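Wasley Two-Box Bench Method

Method kit, two-arm version. Also sold as parts, if you already own half of it and just want the arguments settled.

We make Wasley for labs that have a clever packing policy and no agreed way of finding out whether it's clever. You get a bench layout, a task script, a scoring tool and a written protocol. You do not get the arms. We've been asked.

What it measures

Small objects and soft cable are handled over open cardboard boxes by a two-arm setup. The policy gets views from the wrists and one from the head. Each run is scored on whether the item ends up where the script says, whether the box is still box-shaped, and whether a human had to reach in. The last one is a checkbox. It used to be an honor system, and then in August we went back through the video.

Why cable? Because a policy that does lovely things with blocks will often meet a black cable and lose the will to live. Cable sags, snags, and comes back up with the fingers when you thought you'd said goodbye. We consider it an excellent colleague.

On the bench
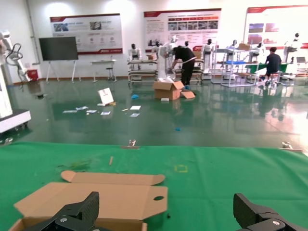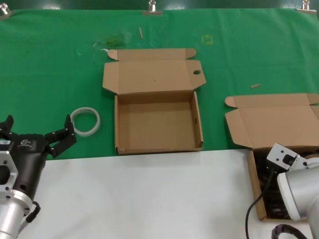
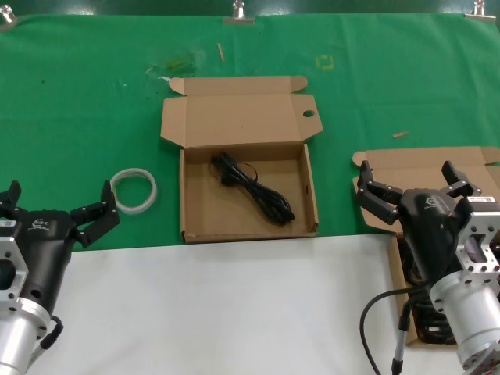 Green cloth, yellow square, cardboard box.

The result we get asked about is the one from the Flistell study. Jozef De Graaf ran 2537 scored attempts with the same policy under two training mixes. The first mix was clean demonstrations only. The second swapped in 231 recoveries, meaning demonstrations that begin with something already wrong: a lid half up, a cable hanging over a wall, an item lying against the flap. Same total training time, same boxes, same everything else.

The recovery mix did better on cable and slightly worse on rigid items. We would have preferred it to do better on both, and Jozef re-ran the rigid set to give it every chance to change its mind. It didn't. The kit ships with both mixes and the full log, so you can be disappointed in your own time.

What also came out of that log is that lids matter more than we'd designed for. With the lid folded right back, the policies were steady. With it partly raised, the approach path went strange before the fingers got anywhere near the contents - so the protocol now treats lid angle as a condition you set, and writes it into each run.

In the kit

Bench cloth and clips
Die-cut boxes, flat packed (folding is on you)
Cable set in 5 stiffnesses
Scripts for 8 task variants
Flistell scoring tool, with video review
Demonstration sets, clean and recovery
Printed protocol, spiral bound, lies flat

Boxes are consumables. A policy in its early days will get through them the way a toddler gets through crackers. Refill packs are listed under Teltberg supplies, along with spare cables for the ones that get loved to death.

Works with

Any two-arm rig with parallel or two-finger grippers and enough reach to cover both boxes. Wrist cameras are needed for the full protocol. If you only have a head view, use the Palacios variant, which drops the wrist streams and is scored on a separate sheet. Please don't merge the two sheets. People merge the two sheets.

Ordering

Quotes go out by email. Tell us your arm model, gripper stroke and table depth, and whether you want the boxes die-cut or plain. Protocol text last revised 10 November 2024; earlier printings leave out the lid angle field, and we'll send the replacement pages free to anyone who still has one.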